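Ilthorpe、車線標示のない住宅街路で道路端を推定する走行手法を開発
縁石と側溝の境界を単眼カメラ画像から検出、小型移動ロボットで評価

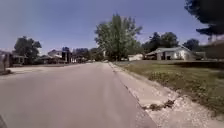

概要

移動ロボットの研究開発を行うIlthorpe(以下、当社)は、車線標示のない舗装路において、路面と側溝の境界を単眼カメラ画像から推定し、走行位置を維持する手法「Sepp」を開発しました。Flalvilleの住宅街路で取得した走行データによる評価の結果、境界位置の横方向誤差の中央値は従来手法の148 mmから61 mmに低下しました。評価用データの一部は10月に研究機関向けに公開する予定です。

背景

歩道の連続しない住宅地では、低速の移動ロボットが車道の端に沿って走行する場合があります。幹線道路向けの車線認識は白線の存在を前提としており、標示のない街路には適用できません。測位衛星による位置推定も、樹木や建物の近くでは誤差が増大します。

道路端の縁石を手掛かりとする方法は以前から提案されていますが、次の条件で検出が不安定になることが課題でした。

・側溝に砂や細かい砂利が堆積し、コンクリートと舗装の明度差が小さい場合
・落ち葉や土が側溝と芝生の境界を覆い、輪郭が途切れる場合
・舗装面が色あせ、路面のひびと境界線の区別が難しい場合

手法の内容

Seppは、画像を路面、側溝および縁石、植生、その他の4領域に分割した後、領域間の境界を消失点に向かう曲線群として当てはめます。舗装と側溝の境界、側溝と植生の境界を個別に推定し、両者の間隔が急変しないという拘束を加えます。一方の境界が堆積物で隠れた区間では、他方の境界から位置を補間します。

境界の各点には信頼度が付与されます。信頼度がしきい値を下回った状態が続くと、走行制御部は速度を下げ、直前の推定値に基づく直進に移行します。さらに所定の距離を走行しても境界が再検出されない場合は停止します。

車体の一部が画像下端に映り込む領域は、固定マスクによりあらかじめ計算から除外しています。カメラの取り付け角を変更した場合は、マスクの再作成が必要です。

評価結果

学習には手作業で境界を付与した画像2410枚を、評価には学習と異なる街路で取得した画像800枚を使用しました。走行試験の総延長は約2000 mです。横方向誤差の正解値は、同時に取得した距離センサーの点群から算出しました。

横方向誤差(中央値):従来手法 148 mm、Sepp 61 mm
堆積物のある区間の境界検出率:従来手法 72.4 %、Sepp 91.3 %
処理時間(車載計算機、1画像あたり):Sepp 38 ms

比較対象の従来手法は、輝度勾配に基づく縁石検出を当社で実装したものです。

適用範囲と今後の課題

今回の評価は晴天の日中に限られています。路面が濡れている場合、積雪がある場合、および樹木の影が境界と平行に長く伸びる時間帯の性能は確認していません。縁石がなく舗装と芝生が直接接する道路では、二つの境界を用いる拘束が成立しないため、単一境界モデルへの切り替えが必要です。私有地への進入路で縁石が低くなる区間についても、誤検出の解析を継続しています。

研究を担当したLaimutė Lūseは次のように述べています。「誤差の大部分は、側溝と芝生の境界が数メートルにわたって隠れる区間に集中しています。補間の上限距離をどこに置くかが、次の検討項目です」

データの公開

評価画像、境界の正解データおよび評価用プログラムを、データセット「Ristton」として公開します。利用は研究目的に限り、申請が必要です。学習済みモデルは公開の対象に含まれません。

本件に関するお問い合わせ
Ilthorpe 広報担当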